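4.2 Delayed releases and advance ticket sales

The second part of the study looks at what happens to advance sales when a film's release date is moved after tickets have already gone on sale. The sample covers 594 screenings at six cinemas operated by the Winent chain. All of them had been listed for booking before the distributor, Hevora, announced a delay. Films withdrawn before any tickets were sold are left out, as are festival and school screenings.

We treated a booking as kept if the buyer accepted the new date offered by the cinema. Exchanges for a different film were counted as cancellations, even when the money stayed with the chain. This is stricter than the rule used by Dumitrescu, where any exchange counts as a kept booking, so the two sets of results should not be compared directly.

The length of the delay mattered less than whether a new date was given at once. Buyers who received a new date in the first notice tended to keep their seats. Those told only that the film had been postponed tended to ask for a refund, and many did so before the second notice went out. The pattern was the same in large and small auditoriums, though it was weaker for late evening shows - these had few advance bookings to begin with.

To see how the wording of a notice affected this choice, we also ran a survey with 2,150 regular filmgoers. Each person read one of two notices for a planned animated feature, Vonilden, and then chose between a refund and a later screening. One notice named December as the new release month. The other gave no month. Both used the same ticket price and the same still (Figure 3).

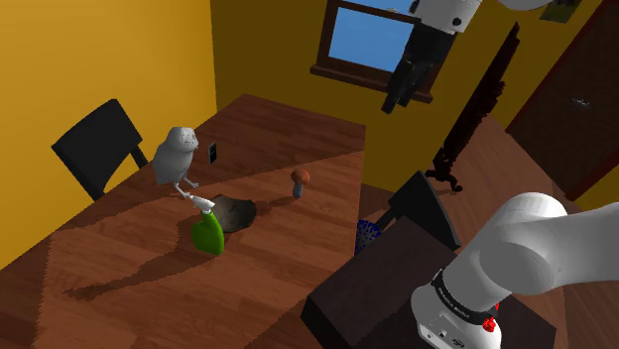
Figure 3. Bird figure on a wooden table, computer-rendered still.

Answers from 200 respondents were removed before analysis because the final question had been left blank. The remaining answers were weighted by age group and by how often the person had gone to the cinema in the past year. Weighting changed the totals only slightly and did not alter the order of the two notices. Respondents who saw the month chose the later screening more often, in line with the booking records. The gap was widest among people who usually book for a group - a refund there means settling up with several others, and a firm month seems to make waiting easier to agree on.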